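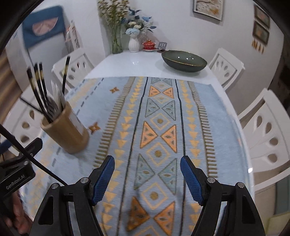
Page last changed: May

Drerdale Home Fair, Thursday visit

I'd been putting off the Drerdale Home Fair for a few years on the grounds that I don't need anything and the car park is a field. This time I gave in. A neighbour had a spare ticket, the rain had stopped, and the leaflet said there would be "over 50 settings for real living" under one roof, which made me want to see what they thought real living was.

Getting in was quick enough. The doors open at ten and I was through by twenty past, with a paper wristband and a bag containing three more leaflets. The hall is the old market building, divided by screens into rooms that have no ceilings. You walk from a bedroom straight into somebody's kitchen and out through a utility room. The floor arrows ran out near the lamps, and after that everyone wandered.

I'd mostly come for the dining section, run this year by a firm called Leblanc. I know the name from their shop in Over, where they used to sell decent plain tableware and now sell a lot of cushions. The board at the entrance talked about "gathering" and "the shared table". I have a shared table at home. It has post on it.

The one I spent longest at was a long white table with a glossy top and a light blue runner down most of its length. The runner is the thing they were selling, and I'll admit I liked it more than I meant to. It has big orange triangles pointing at each other in pairs down the middle, blue triangles in between with a sort of leafy embroidery, and pale diamonds with little golden dots inside. Two dark blue lines hold the middle band in, and beyond those it goes on with small yellow triangles and rows of short olive stripes. There are orange four-pointed stars as well. Written down like that it sounds like far too much, but on a plain white table it more or less gets away with it. I wouldn't try it with patterned plates.

My doubts are practical. A light blue runner on a table where people eat is going to meet gravy sooner or later. I asked whether it could go in the washing machine and was told it "washes beautifully", and when I asked at what temperature I was handed a leaflet. The leaflet didn't say. The price on the ticket was £33, which for a strip of cloth you have to lift off before you serve anything hot seems a lot to me. There was a shorter one on the next stand for £20, without the stars.

Then the chopsticks. They were standing in a round bamboo holder on the runner, a whole bundle of them, black with gold bands near the tips, and some flat white utensils pushed in among them. I've got nothing against chopsticks in a pot on the table. It's how a lot of families keep them and it saves getting up. But the bundle fanned out so far to one side that I'd give it one evening with children before it went over. A taller pot would cure that, or fewer chopsticks. I couldn't tell you what the white things were for, and by then I'd stopped asking questions on that stand.

What bothered me more was the shine on the table. The bare end past the runner throws the lights of the room back at you, and I thought of every fingerprint that would show on it at home. We had a gloss white coffee table once and I spent two years wiping it. If you have the patience, fine. A matt top would suit that runner just as well.

The rest of the hall I took faster. Bredero had a storage display with drawers inside drawers, nicely made, and a sign claiming 1,000 possible layouts. I need one layout. The bedroom sets were all the same bed with different throws. The kitchen sinks were good, and the man demonstrating taps let you turn them yourself, so that was the busiest corner of the building by a long way.

Lunch was a baked potato in the annexe, eaten standing up, at a fair with that many dining chairs in it. Tea was reasonable.

Would I go again? Not at full price. If you have a room to do up and want to put your hand on things before you buy, it's worth a morning, and you should start at the far end with the taps and work back before it fills. Take a tape measure, as half the tickets gave no sizes. I came home with a washing-up brush and have been thinking, on and off, about the runner.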